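Gripper Build, Session Two: Fingers, Pads and Getting Them to Line Up
Notes for the Clakell shared workshop group
18 February 2024

Right, so last time we got as far as the handle and the trigger linkage, and I know a few of you went home with a bag of black parts and a slightly worried look. Don't stress. The fingers are the fun bit, and if yours came off the printer a bit rough, leave them rough for now (I wasted a whole evening in January sanding mine and all I got was dust in my tea).

Before you screw anything together, lay both fingers on the bench and check you've got a left and a right. They're mirrored. Ifeoma managed to print two lefts and only found out when the second one wouldn't sit against the bracket. The files are named properly now, so grab the new ones if you downloaded yours before this session.

Threaded inserts

Brass ones, pushed in with a soldering iron. Go slow! Let the iron do the work and stop just before the insert is flush, then press it the rest of the way with something flat and cold. If you lean on it, the plastic wells up inside the thread and you'll be picking it out with a pin. I do a practice one in a scrap print every single time, and I've been at this for years.

If an insert goes in crooked you can warm it up and straighten it, once. After that, the hole gets sloppy and you're better off reprinting the part.

Pads

We tried a fair few things here. Krešimir was keen on silicone and made some gorgeous little castings, but they took forever to cure and peeled off the first time we picked up a full mug. Foam is softer and more forgiving, and rubbery sheet has more bite. Cut whatever you use a touch bigger than the finger face, wrap it around the sides and glue it there. Ragged edges are fine as long as nothing hangs over the front of the grip. 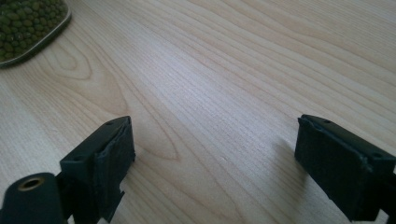
Give the glue overnight before you squeeze anything. I know, I know – but a pad that creeps while it's drying will sit at an angle forever, and then your small objects roll out the top.

Lining things up

Close the gripper gently and look at it side on. The pads should meet flat. If they touch at the tips first, loosen the two screws on the top plate of the finger, nudge it and nip them up again. Swap sides as you go, a quarter turn each. Do not use the power driver (Bukola, I'm looking at you).

Then open it right up and close it again, 117 times if you're as fussy as I am, and listen. A click usually means the bracket is catching on one of its notches, and a quick pass with a file sorts it.

Things to try at home

Start with something big and squashy, like a rolled-up sock. Move on to a wooden spoon, then an egg cup. Dried beans are a good hard one, because a single bean needs the pads properly square and a light hand on the trigger. Write down what you dropped as well as what you picked up, please. Kulsoom is putting everyone's results into one sheet and she'd like the failures too.

For next session

Bring your finished pair of fingers, your handle, a small hex key and the object you had the most trouble with. Abimbola will have spare inserts and a box of offcuts for pads. If your print failed, message me before you come and I'll run you another one in whatever colour is loaded.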